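首页 > 时政杂谈 > 移民与边境 > 讨论串

最后更新:11月 上午9:40

标题:Hadberg旧兵营改安置点,国防那边到底松口没有

北岸老猫
刚看完地方报的消息,说Hadberg那片旧兵营要改成寻求庇护者的临时安置点,最多能住307人。问题是兵营产权还在国防部门手里,移民局只是"商借"。借多久?谁出钱?报道里一个字没提。有懂行的说说吗

半糖去冰
又来。前年Porcombe机场那次也是这么传的,传了三个月,最后没下文

北岸老猫
回复 半糖去冰:Porcombe那次是跑道污染,环评没过。不一样吧

灰瓦
不一样在哪?都是先放风,看本地人反应,反应大了就缩回去。我住Hadberg边上,镇上到现在没收到一封正式通知,全靠看报纸。昨晚的说明会我去了,来的那位连平面图都没带

tt_2069
我倒觉得能成。兵营空着也是空着,有床有厨房有围墙,比搭帐篷省钱。去年冬天Flolley那边帐篷区什么样你们忘了?夜里冻得够呛,孩子发烧还得等早上的车

灰瓦
有围墙这点恰恰是问题好吗。人家是来申请庇护的,不是来坐牢的。安在兵营里,门口再站两个穿制服的,你说是安置还是关押

tt_2069
那你给个方案?别老是反对反对

灰瓦
分散安置啊。Nasution街那几栋公房修一修就能住,离学校也近,议会自己的报告里写过的

半糖去冰
Nasution街那几栋我去看过,楼顶漏的,修好得明年底。现在人在哪?在体育馆打地铺。你跟他们说等明年底?

老秦不在家
插一句,你们吵的都不是重点。重点是军人能不能参与管理。按现在的规定,军方可以出场地、出运输,看守和登记必须是民政那边的人。报道里那句"由驻地人员协助日常秩序"就很含糊,驻地人员是谁?军人还是保安公司?这句话要是写进协议里,以后出了事两边都能推

北岸老猫
对 我就是看到这句不舒服才发的帖

tt_2069
协助秩序也可能就是开个门发个饭,别一上来就往最坏想

老秦不在家
可能。但协议没公开之前我只能按字面看。Yusri Mangundap议员已经书面质询了,要求公布协议全文,目前答复是"正在研究"。研究两个礼拜了

半糖去冰
正在研究=没有协议,哈哈

灰瓦
Mangundap这回算是做了件事。他上届在住房问题上一声不吭的

老秦不在家
他上届不在住房小组,这个锅不能扣他头上。

阿筐
路过问下,我在社区中心教语言班,班上有几个学员就在等搬过去。他们问我搬了之后还能不能回来上课,我答不上来。Hadberg到市里的169路末班是不是六点多就没了?

灰瓦
六点二十。冬天经常不准,别指望

阿筐
那晚班基本就废了……唉。八点才下课

北岸老猫
交通这块报道也没写。我整理一下大家的问题,今晚发给地方报那个记者,看她能不能追。还有要补的赶紧回

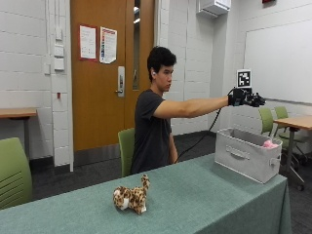 阿筐
那我补一个:安置点里住的人,白天可以自由进出吗?

老秦不在家
按民政的安置规则可以自由进出,晚上登记一下就行,前提是这里真的归民政管。所以又绕回来了,协议里到底写谁管。

tt_2069
行吧这点我同意,先把协议拿出来再说。但我还是支持用兵营,别的方案都太慢

灰瓦
我还是反对。不过公布协议这条可以一起签名,链接谁弄一个

半糖去冰
我弄,下班后发。标题就写"公布Hadberg协议全文",不写支持也不写反对,免得又吵

北岸老猫
可以。另外费用那块也加进去,报上说修缮由两家分摊,怎么分没讲。兵营的锅炉据说停了好几年,光这一样就不是小钱

老秦不在家
费用最好单独列一条,别跟管理权混一起问,不然他们肯定挑容易的答

阿筐
谢谢各位,班车的事也帮我写上吧,哪怕一晚加一班也行

北岸老猫
写上了。记者回我了,说明天上午给议会新闻处打电话,有消息我在楼里更新

联系我们 | 版权所有 杂谈论坛 | 返回顶部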